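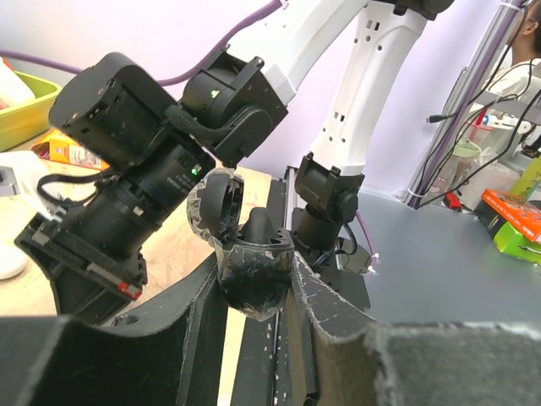

Mehr Beispiele, weniger Verstand?

In Hondham sammelt man jetzt also Greifbewegungen. 3.885 Durchläufe hat das Team von Revathi Achari bei Panicker aufgezeichnet, und im Prospekt steht die Zahl groß auf Seite eins. Mich überzeugt sie nicht. Wer dieselbe Zwiebel auf demselben Tisch 889-mal greifen lässt, hat viel Material über diese Zwiebel und diesen Tisch.

Yoga Hartono hält dagegen, die Vielfalt komme von allein, wenn man nur lange genug sammle. Das glaube ich erst, wenn 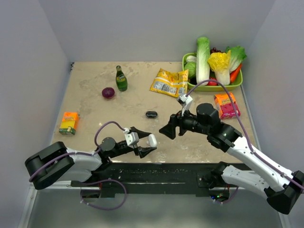
jemand die Gegenstände austauscht, den Arm versetzt und das Ergebnis auch dann veröffentlicht, wenn es schlecht ausfällt. Künstlicher Kohlkopf und künstliche Weintrauben geben nicht nach. Echte schon, und in einer Küche liegen nun einmal echte. Auch die misslungenen Griffe gehören in den Datensatz. Bei Arko flogen sie im September noch raus, 40 Stück an einem Vormittag.
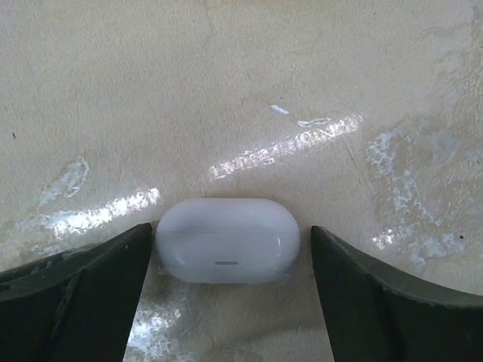
Was ich sehen will

Einen Test mit 12 Dingen, die beim Sammeln nie auf dem Tisch lagen, bei anderem Licht und ohne zweiten Versuch. Bis dahin bleibt die Zahl im Prospekt für mich Werbung.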